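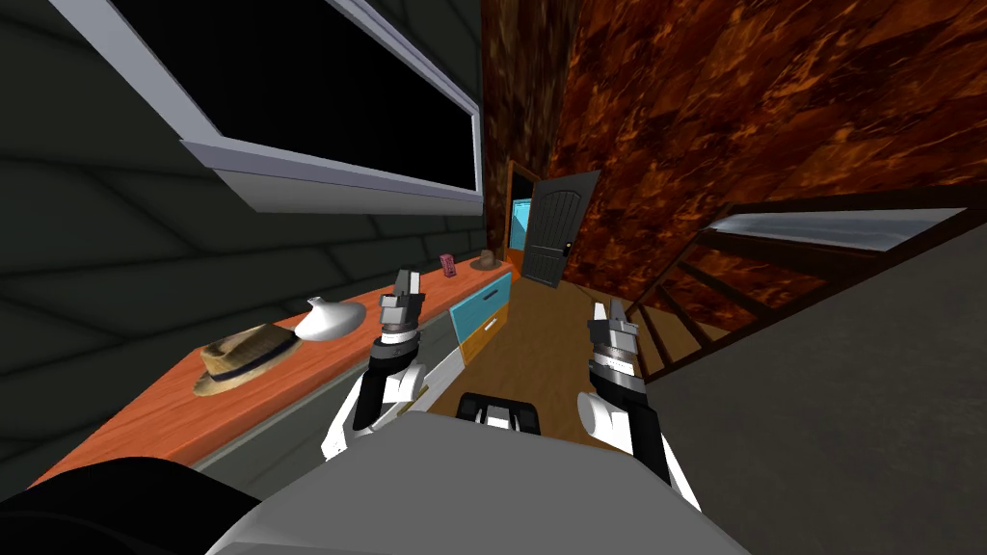 Brametti put out their second album in February 2018 and I have only now got round to playing it properly. It is called Kiiskinen, runs to nine songs and lasts 36 minutes. Vilja Räsänen still sings everything, a bit lower than on the first record, and Toivo Niskanen has swapped his piano for an old organ. The opening song is slow and takes its time, and the whole thing feels tilted, like a floor running at a diagonal towards a doorway. I liked it more on the third play than on the first.

The best track is Preltell, which they were already doing live last July. I saw them then at the Ziltness, a room that holds 200 and was a little over half full. They played it near the end, with Doğukan Türkmen on a single drum and no bass at all. On the album there are strings, arranged by Ritva Rissanen, and they come in too early for my taste. The singing is better, though – she holds the last line a good while longer than she did that night.

Side two drags. Two of the songs are in the same key and close to the same speed, and I would have dropped one. The vinyl costs a bit more than the CD and comes with a lyric sheet in Finnish and English. I bought mine from the band's own shop and it took 10 days to arrive.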